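Nusico practice board and gripper kit for PC disassembly, is it worth it?

Forum > Automation > Kits and Tooling
30 replies, page 1

ferrite_bead wrote:

Good evening to all. I am responsible for a small refurbishing line for office computers, and we are evaluating the Nusico kit for handling processors. The kit contains two black fingers for a parallel gripper, a wrist camera with its bracket, a printed practice board, and the software with 70 stored routines. You teach on the practice board, then you move the same routine to a real machine.

Our first week was spent on old Dell desktops with the heatsink already removed. I wanted to see if the fingers can come down near the socket without touching the power supply, which hangs over a part of the board in this model. It is tight, but there is a path.

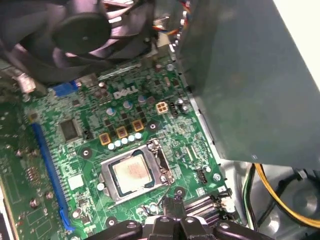
Clelton, September

I write the place and month because the firmware changes often, and somebody who reads this in the winter may have a different version.

What I like until now: the fingers are thin enough for the space around the socket, and the camera can see the socket and the fingers together. The lever and the load plate we still open by hand. What I like less: the manual is very short, and the calibration must be repeated each time the bracket is loosened. Is there anyone who uses it in daily production?

slowfeed wrote:

We had it for two months at a recycling shop. For picking processors it was good. For putting them back I would never trust it. A bent pin on a board that you want to sell costs more than the operator's time.

Also please clean the thermal paste before you do anything. I see a smear on yours. When the paste gets on the finger tips, the grip changes and you lose the afternoon looking for the error in the software.

ferrite_bead wrote:

Thank you, this is a useful remark. The kit does not mention cleaning at all. I will add a wipe with alcohol to our procedure.

marginal_gains_2 wrote:

I don't agree with slowfeed about insertion. The problem in most shops is that they skip the practice board and go directly to a live socket. Nusico recommends 500 insertions on the board first. We did all of them, over several evenings and one Saturday, and after that we moved to scrap machines. The routine became quite stable.

slowfeed wrote:

500 insertions on a piece of plastic teach you how to insert into plastic. A printed socket has no contacts and no lever. What exactly is the robot learning there?

marginal_gains_2 wrote:

The approach angle, the height where to open the fingers, and how the camera picture looks when the chip is rotated by a small amount. These carry over. The contact force does not, I give you that point.

tinsnips wrote:

Can somebody say how the practice board is made? The photo in the shop page is too small, and the price is high for a print.

ferrite_bead wrote:

It is gray, 3D printed, and you can see the print lines on the surface. The socket is a raised rectangular lip with beveled walls on the inside, and I think the bevel helps a lot, maybe too much. There is a long memory slot also, with small gold-colored contacts in the channel, so this part is not only plastic. We mounted the board at a steep angle, as the manual proposes for the second level of training.

In this position the fingers take the processor by its edges and the metal face stays free. I had doubts that such narrow tips could keep it straight.

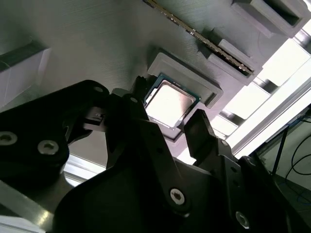 My doubts were mostly about the release. If one finger opens a little earlier than the other, the chip turns before it is in the pocket. Brolell sells rubber pads for the tips, and a colleague in another plant recommends them, but I did not find the thickness in their catalog and I don't want to calibrate everything again for nothing.

marginal_gains_2 wrote:

We tried the Brolell pads. They hold better, but they are soft, and the chip sits a bit differently each time. We took them off after a few days.

slowfeed wrote:

For us it was the opposite, without pads we had slipping. But we had also paste on the fingers, so maybe it was my own fault.

tinsnips wrote:

For the price of the kit I could print the board myself and buy only the fingers. Thorlacius has fingers with the same bolt pattern, according to their data sheet. Did anybody mount them?

ferrite_bead wrote:

I asked Thorlacius by e-mail and they confirmed the pattern, but their tips are wider. In the Dell case I would not have enough space near the power supply. For open boards on a table they could be fine, and they deliver in about 2 weeks.

One more question for marginal_gains_2: did you keep the same lighting for training and for the real cases? We train close to the windows, and the metal face of the processor reflects so strongly in the morning that the detection loses the corners. Inside the case the light is completely different.

marginal_gains_2 wrote:

We put a simple curtain and fixed the exposure by hand. Automatic exposure gave us trouble in both places. Look in the camera menu under the advanced settings, it is off the first page.

ferrite_bead wrote:

I found the setting, thank you. I will repeat the test at 7 in the morning when the sun is the worst, and write the result in this thread. The decision about buying a second kit must wait until then.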